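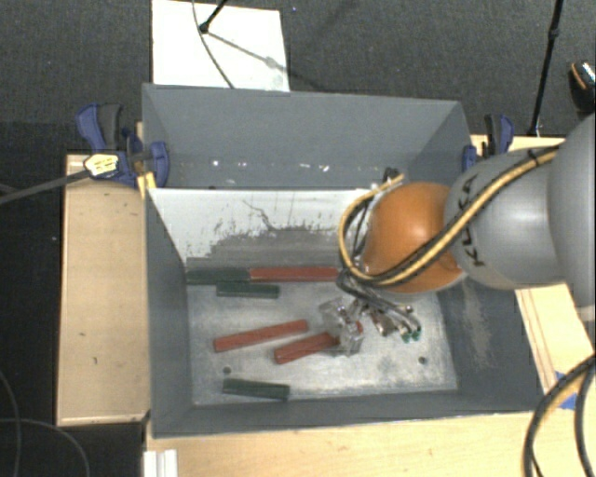
4. Sorting the long blocks

I've had my Orko block set since March and this is the part of the guide I rewrote most often, so bear with me! Sorting sounds too simple to need steps, but I skipped it the first time and spent an evening fishing about for greens.

4.1 Tip the blocks into something wide and open at the top. A metal bin is noisy but I like it, as the red and the dark green both show up well against a grey floor.

4.2 Spread them out with the flat of your hand until none are stacked. They can lie at any angle you like, and a couple end to end along the back wall is fine.

Note: blocks hard up against a wall are fiddly to get hold of. Slide them out an inch or so first (I use a ruler).

4.3 Take the reds out first, one at a time, and lay them side by side on a tea towel. Then do the same with the dark greens.

4.4 Look along each block for chips and rough edges. Anything doubtful goes in a separate tub, and a quick rub with fine sandpaper usually sorts it out.

Caution: don't drop blocks in from a height. The corners bruise, and the clatter in a metal bin is dreadful.

4.5 Put the good ones back in their box, reds on the left. The Gernholm box holds 24 if you lay them all the same way, and I can only get 19 in when I'm being lazy about it.

Note: my old Gendell blocks are a shade shorter than the Orko ones, so keep the two sets apart or your walls will come out wonky in section 5.

Last changed 4/13/23. The box measurements have moved to section 7.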